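Report to the Stidel Fund, second period
Pendora Tool Library, Fontana Street
Thu 17 October

## Where things stand

The library is open and lending on the hours we set out in the application. We moved the Saturday opening an hour earlier after members asked for it, and dropped the late Tuesday session, which was quiet all through the summer. The staff hours saved on Tuesday now go to checking returns.

We made 831 loans in the period. Most were short ones, a weekend or less, and the busiest items were the same as before: ladders, sanders, the carpet cleaner and the tile cutters. Hedge trimmers went out well until the end of the summer and have now dropped off. Pressure washers had a waiting list for most of the period. We had planned to buy one more next year and would like to bring that forward (see Budget).

## Membership

We have almost 200 paid-up members. The application gave a higher figure for this point in the year. The gap comes mostly from renewals. People join for one job, borrow what they need, and let the membership lapse when it is up. A reminder letter now goes out a month before the end date, and the desk has started asking people at return what they have coming up next at home. It's too early to say if either has made a difference.

The reduced rate is being used as intended. We don't ask for proof, only a tick on the form, and we have had no reason to change that.

## Catalog and labels

The old catalog was a spreadsheet with three different numbering schemes in it. Every item has now been given one number, and the number is on the tool, on its case and in the new system. Items that come in parts (the scaffold tower, the drain rods, the router with its bits) took the longest. Each part is listed on a sheet kept with the item and checked off at the desk on return.

Paper labels didn't hold up on anything used outdoors. We switched to engraved tags for garden tools and kept the printed ones for items that stay inside. The engraving pen was a small purchase from the consumables line.
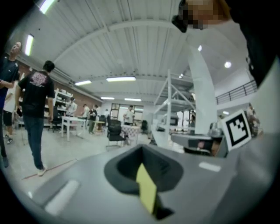

*White card with a printed black square marker*

The catalog is searchable from the website. Reserving online isn't ready. The booking page works, but it lets two people reserve the same item on overlapping dates, and until that is fixed we are taking reservations by phone and at the desk.

## Repairs and safety checks

All corded electric tools were tested during the period, and 28 failed. The usual faults were damaged cords and cracked plugs, and most of those tools are back on the shelf. The ones that could not be repaired at a sensible cost have been stripped for parts and taken off the catalog. We no longer accept donated electric tools without a guard or a working switch, and the donation page now says so.

Chainsaws remain off the list. The insurer's position hasn't changed, and the cost of a separate policy is more than the demand would justify.

## Workshops

We held six evening workshops: two on basic plumbing, two on hanging doors and shelves, one on sharpening and one on patching drywall. The plumbing evenings filled up first and we turned people away. Sharpening was the least attended, and the bench space was wasted that night, so it will be combined with a garden tool evening in the spring.

Feedback forms were short and mostly asked for more time with the tools in hand and less talk at the start. We have cut the introduction on each evening and moved the safety notes to a sheet sent out beforehand.

## Premises

The Zotov shelving is up in the back room. Delivery was late and the first set of brackets was the wrong depth, but the supplier replaced them without charge. The heavy items are now at waist height, as the grant conditions required. The side door still sticks in damp weather – the landlord has been told and has agreed to replace it before winter.

Noise from the sharpening bench was raised by the upstairs tenant. We have put a mat under it and agreed to stop using it after eight.

## Budget

Spending is within the total. Shelving came in under the quote, and tool testing went over because more items needed a second visit. We ask for your agreement to move the shelving underspend to equipment so that a pressure washer can be bought this year. No other changes are requested.

## Next period

- Fix double bookings and open online reservations
- Buy the pressure washer, if agreed
- Add a third plumbing evening
- Review the late fee, unchanged since we opened
- Send the full inventory with the final report

Receipts for the period are in the attached folder, in date order.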